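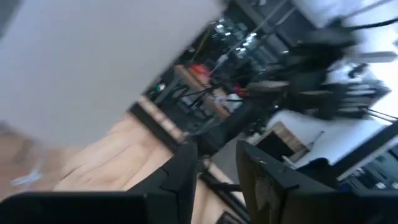
Refinishing a tabletop goes better when the old finish comes off completely before you sand. Clear the table, take it outside or open two windows, and lay a drop cloth under the legs. Run your hand over the surface and mark dents or rough patches with a pencil. On a light wooden top with a faint grain, press lightly, as dark pencil lines can show through a clear coat. Brush on the stripper in one direction and leave it for the time given on the can.

Scrape with a plastic scraper and follow the grain. Wipe up the sludge with rags, then wash the top with whatever cleaner the stripper maker recommends. Let it dry overnight.

Start sanding with 120 grit and finish with 220. Keep the sander flat and moving, and do the edges by hand. If the top is veneer, skip the power sander. My Andness table is veneered, and I went through it near one corner in less than a minute.

Vacuum the dust and wipe with a tack cloth. Put on the first coat of water-based polyurethane with a synthetic brush. Thin coats level better than thick ones. Wait 4 hours, sand lightly with 320 grit, wipe, and coat again. I used three coats on the kitchen table and two on the desk.

Leave the table alone for a full day before you set anything on it. Hold off on tablecloths and hot dishes for seven days.

Updated 9/19/23: corrected the grit for sanding between coats. Thanks to Quentin Courtois for writing in.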